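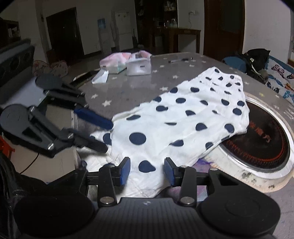 When will the linens be done? End of March for the folding and sorting, a bit later for the labels.

Home | Projects | Reports | Contact

Progress report, Trinik kitchen textiles, February
To: Đức Triệu, Anden fund
From: Liên Lò

Quick one this month, sorry, we are mid-delivery and I have the van at 4 pm.

Where we are. Cloths and towels received so far: 1,291. All logged by type. Of those, 500 are washed, dried, folded and on the shelf. The rest is in bags by the back door, sorted into keep and rags but not washed yet. Slower than planned – the second dryer was out for most of the month and the part from Tomić came late. Running again now.

Folding. We dropped the thirds fold for the small cloths. Half, then half again, corners matched, open edge to the back. Faster and the stacks stand up better. Bigger kitchen towels still get thirds. The polka-dot ones are a pain, thin cotton, they slide around and bunch up as soon as you let go of one end. Spread flat first, smooth from the middle out, then fold. Takes longer but we stopped having to redo them.

Tables. Folding is still sharing space with the cooking side. Starry gray tabletop with a round induction cooktop in it, so a cloth laid out at full size easily ends up over the rim. Rule for now is cooktop off and cooled before any linen comes out. I would like a proper folding table, see money below. Also a small purple stain on the top next to the cooktop. Tried dish soap, no. Baking soda paste is next. Cooktop rim needs a scrub too, scuffs and specks along the lower edge.

Kits. 12 kitchens on the list, 6 packed and signed for. Nestosow asked for more dish cloths and fewer aprons, fine by us, we have too many aprons anyway. Two others havent replied about sizes.

Money. Detergent over budget, bags under, comes out around even. The dryer part was not in the plan and I took it from repairs. Would like to move what is left of the shelving line to a folding table – need your OK in writing before I order. Reciepts are in the shared folder, the Tomić one is still missing, I have asked twice.

Next month:
- wash and fold the rest of the keep bags
- pack the remaining kits
- labels (printer quote still pending)
- stain, rim, general clean of the work area

Call me about the table if easier, mornings are best.

Liên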